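Dimwood Community Kitchen
Minutes of the Equipment and Premises Meeting
Held June 25, 2022, in the dining room

The meeting was called to order by the chair at 10:05 a.m. A quorum was present. The minutes of the previous meeting were approved with one correction to the spelling of Lục in the list of suppliers.

1. Kitchen inventory

The secretary presented the spring inventory, which lists 582 items. Serving spoons and small plates are well stocked. Baking sheets are short, and several lids have no matching pot. Members agreed that lids without a pot will be held until the end of July and then given away.

2. Mixing bowls

The meeting considered whether to keep the stainless steel bowls or change to the plastic nesting set offered by Kinness. The steel bowls are heavier to carry when full, but they stand up well to daily washing and do not hold the smell of onion or garlic. One member asked that bowls be dried before they are stacked, as water marks have been a regular complaint from the Sunday group.

The steel bowls have a polished interior, and the members present found the finish acceptable for continued use at the serving table. 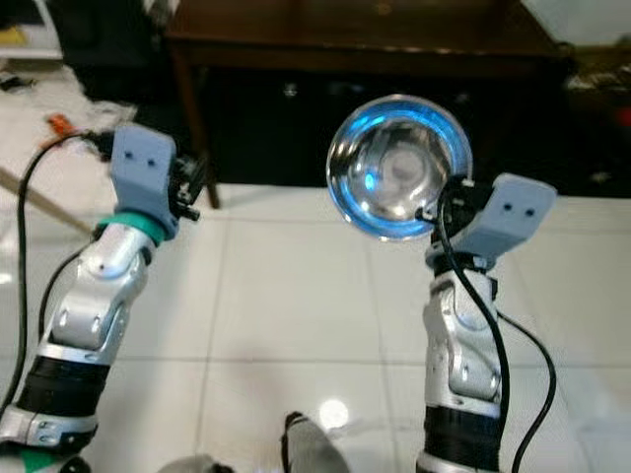 3. Dining room table and floor

The dark wooden table will remain in the dining room. Its glossy reddish-brown finish is to be wiped with a soft cloth only. Hot dishes must be set on mats, and the group using the room is responsible for putting the mats back in the drawer.

The white floor tiles will be mopped after each meal service. A request to lay a rug under the table was discussed and declined on grounds of cleaning.

4. Purchases

Quotes were received from Geken and Lục for baking sheets, lids and a second drying rack. The Geken quote was lower but did not include delivery. A motion to accept the Lục quote was made, seconded and carried, 19 in favor and none opposed.

The balance of the equipment fund before this purchase was reported as $3,722. A further $100 was set aside for dish towels and table mats.

5. Storage

The tall cupboard next to the pantry is to be cleared before the next meeting. Bowls will go on the lower shelves and baking sheets will stand upright in the side section. New shelf labels will be printed in large type.

6. Other business

A member reported that the pantry door sticks in humid weather. The matter was referred to the premises group for repair.

The next meeting will be held in July, on a date to be posted by the kitchen door. The meeting was adjourned at 11:20 a.m.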